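8th November

Robotics club again, second floor at Estmont. In at quarter past four, out at half past six. Most of the session went on the left arm.

The jaw offset in the config was still the one from September, before we reprinted the green brackets. The new bracket is 5 mm longer between the wrist flange and the gripper mount, so every pick has been aimed short by that much. I had been blaming the calibration. Damilola found it by putting a steel rule against the bracket and reading the number out twice, the second time quite slowly. Changed it in both files, restarted the controller, re-homed.

Then the grip test. Fingers open, come down over the cube, close at low force, lift 45 mm, hold, put down. The textured fingertips grip the printed faces well enough when they land flat. When they land on an edge the cube turns and the marker goes with it, and the pose estimate jumps.
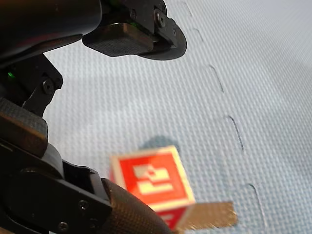 Closing speed is now half what it was. It costs time on each cycle but the competition rules for the stacking task score on placement first and time second, so I can live with that. Adebayo disagrees and wants the speed back by the regional at Vunwood. We agreed to log both settings next week and compare them properly.

Marker detection: the red cube is worse than the green one. The contrast between red and cream is poor under the ceiling lights once the camera drops its exposure. Tried a fixed exposure, which helped the red and did nothing bad to the green. Written into the launch file with a comment so it doesn't get undone by accident. Should also try thresholding on one colour channel, which Ekwueme suggested on the group chat with no detail whatever.

Moved on to both arms after five. The idea is that left picks and right waits clear, then they swap. Collision margin between the two grippers is set very wide for now. The planner took 1,130 ms on the worst request, too long, and nearly all of that was the right arm looking for a way round a left arm that was not going anywhere.
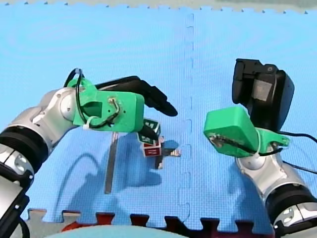 Possible fix is to give the waiting arm a fixed park pose and leave it out of planning until the other one reports done. Less elegant, quicker to write. I will do that first. If it holds up, Damilola can put the proper version in after the regional.

Cable on the left arm is still a nuisance. The loop over the bracket needs enough slack for the wrist to turn, and with that much slack it stands up high. Moved the zip tie down one slot. Rotation limit in software stays until I trust it.

Last job was repeatability from the same start layout. Seven runs, five good. One failure was a missed detection on red, the other was mine - I had left the old offset in the test script. 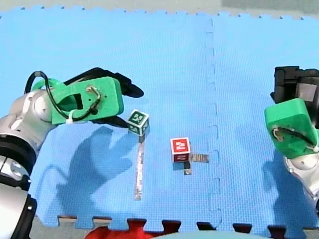 Photo: Adebayo Nwosu / Estmont Robotics Club

For next week: park pose, the two speed logs, single-channel threshold, and print a spare bracket in case. Clarko still owe us the replacement fingertip pads, ordered in September. Email them again.

Comments (3)

Damilola S.
It was 5.2 on the rule. Put 5.2 in the config please.

tall_paul
Do you re-detect after the lift or trust the pose from before? We had the same turning problem with cubes and a second look after closing sorted most of it.

Adebayo
Half speed is too slow and I will have the logs to show it.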